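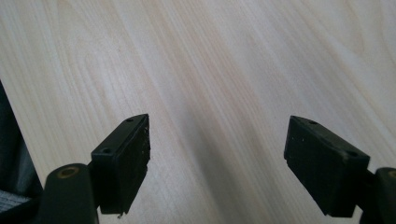 The Mirnum table top is sold on its own, without legs, to people who already have legs or have opinions about them. It comes in one color, which we call Pale after a short and unproductive meeting. The grain is fine and streaky, in faint tan and light brown over a creamy beige, with long lines that wander a bit as they go, and a few broader, softer bands running the same way. In strong light the brightest part of a top can look nearly white and the grain goes quiet. Move a lamp and it comes back. Please look at your top in your own room, at more than one time of day, before writing to us about the color.

Who buys it

Mostly people who need a work surface and would like it to look like something. It does well as a desk, a sewing table or a place to put the mail until the mail becomes a problem. It has been bought for kitchens, and we let that happen, but read the care section first.

What you get

One top, sanded and oiled on all faces, including the underside, where only you and the dog will appreciate it. The long edges are eased by hand so they don't leave a line on your forearms. Corners are square. We offered round corners for one April and will not be doing it again.

In the box with the top:
2 felt strips for the wall side
A cloth
A small tin of Arton oil, enough for the first two coats
The care sheet, which is this page with fewer jokes

Screws are not included. Every leg maker uses a different one and each of them is sure the others are wrong.

Legs and frames

The underside is left undrilled. If you buy the Willisow trestles at the same time, there is nothing to drill, as the top simply sits on them, and its own weight keeps it there in any normal household. For the Shojaei steel frame you will need a drill, a pencil and someone to hold the other end. Mark the holes with the frame upside down on the upside-down top. Wrap a piece of tape around the bit so you know when to stop. Going all the way through is a mistake that can be filled but never forgotten.

Leave the slots in the Shojaei frame a little loose. Wood moves across its width with the seasons, and it will win any argument with a steel bracket.

Finish and care

The surface has a low sheen and will pick up a ring from a wet glass if you leave the glass long enough to be proud of it. Wipe spills when you see them. For everyday dirt use a damp cloth and a dry one after it, both moving with the grain. Skip the spray polish. It leaves a film, the film collects dust, and oil won't go through it later.

Oil again when water stops beading. On a desk that may be once a year. On a table where children eat, go by the look of it and try to stay calm. Put on a thin coat, wait around 13 minutes, then wipe off everything that hasn't soaked in. If it feels sticky the next morning you used too much, and you can fix it with a little fresh oil and a lot of rubbing. Lay used cloths flat outside to dry, or keep them under water in a lidded metal can. Oily rags in a heap can heat up and catch fire by themselves, and we have no joke for that one.

Light scratches can be sanded out with fine paper, by hand, along the grain. Don't use a power sander on one spot. You will get rid of the scratch and have a dent instead.

The finish will warm slightly over time, more so near a window. If you keep a lamp base or a laptop in the same place for the first few months, expect a paler patch under it. Shuffle things around now and then.

Delivery

Tops travel flat, in cardboard, with foam at the corners. Let yours rest flat in the room for 2 days before you fit anything to it. Don't lean it on a radiator while you clear a space.

Price and orders

Mirnum top, Pale: $334
Willisow trestles and the Shojaei frame are priced on their own pages.
Extra Arton oil can be added at checkout.

Orders placed by Sun 23 October go out with the fall batch. After that you are in the winter one, which is the same wood and a longer wait.

Questions about fit, odd leg systems or a ring that won't come out go to Johannes Matlala in the workshop. Send measurements. He will ask for them anyway.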